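Going through the junk bins this week, one post per bin. 6 May 2024, starting with the gray one.

1/ The gray bin is where things go when they don't have a place yet. Tape, desk stuff, flat things, whatever got picked up off the Plemel shelves when we cleared them. It was supposed to be empty by now.

2/ Rule I'm using: take everything out, wipe the floor of the bin, put back only what we used since last June. The rest goes in the Flirnell box by the door.

3/ I like the bins with sloping sides. Small things slide to the middle and you can get your fingers under them. In a straight-sided one they end up flat in a corner and stay there. 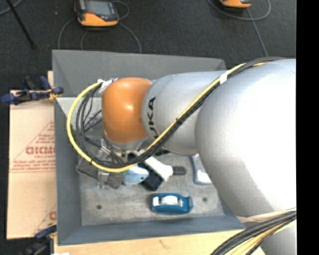

4/ Flat stuff is the worst. It settles on the bottom and everything else lands on top of it. I've started standing it on edge in a Soma file holder – 4 dollars, does the job.

5/ The scuffs don't come out, by the way. Tried dish soap, then baking soda. The bin is cleaner but it looks the same. Fine.

6/ Someone asked where the bins are from. Damasceno, the 23 liter size. They stack if you line up the rims. The lids are sold separately and I wouldn't bother.

7/ Next one is the cable bin. I've been putting that off – it may take more than one evening.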